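HOSP 214 Stores and Stock Control
Unit 6 notes: Receiving and put-away
Course notes by Jeanie MacLeish

Reading before the tutorial: the Gudberg case, sections 2 and 3.

6.1 Receiving
Receiving starts at the dock and ends when the goods are on the system. Until that point the stock belongs to no location, and if it goes missing there is no record to trace it by. Check the delivery docket against the purchase order first, then check the goods against the docket. Doing it the other way round hides short deliveries.

Gudberg ran a single dock for a dry store of 1200 lines. Dockets were signed on arrival and counted later in the day. In November the store wrote off 779 units, most of them never found to be missing until the monthly count.

6.2 Discrepancies
Record shorts, overs and damages separately. An over is still an error and should be reported to the supplier. Don't net an over on one line against a short on another, even where the dollar value is the same.

6.3 Put-away rules
Fixed location: each line has one home. Easy to learn, wasteful of space.
Random location: goods go to any free slot and the system remembers. Better use of space, but it depends on every move being scanned.
Mixed: fixed for fast movers, random for the rest. Zhuoran Ye's guest lecture covers how Sumampouw changed over to this.

6.4 Small parts and open containers
Small items are usually kept in bins or trays. Choose the size from the maximum stock level, then check that it suits the shelf depth. Colour can be used to mark a category or a zone, provided the key is posted where staff pick. Record the tare weight of each bin type if you count by scale.
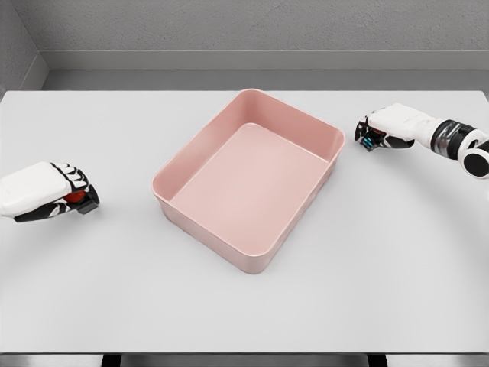
Figure 6.1 Open-topped plastic bin with rounded corners, empty (computer rendering).

6.5 Tutorial task
A kitchen store holds 40 lines of small goods and receives two deliveries a day. Draft a put-away rule for it and state what must be scanned, and when. One page, typed. Bring a printed copy to the tutorial.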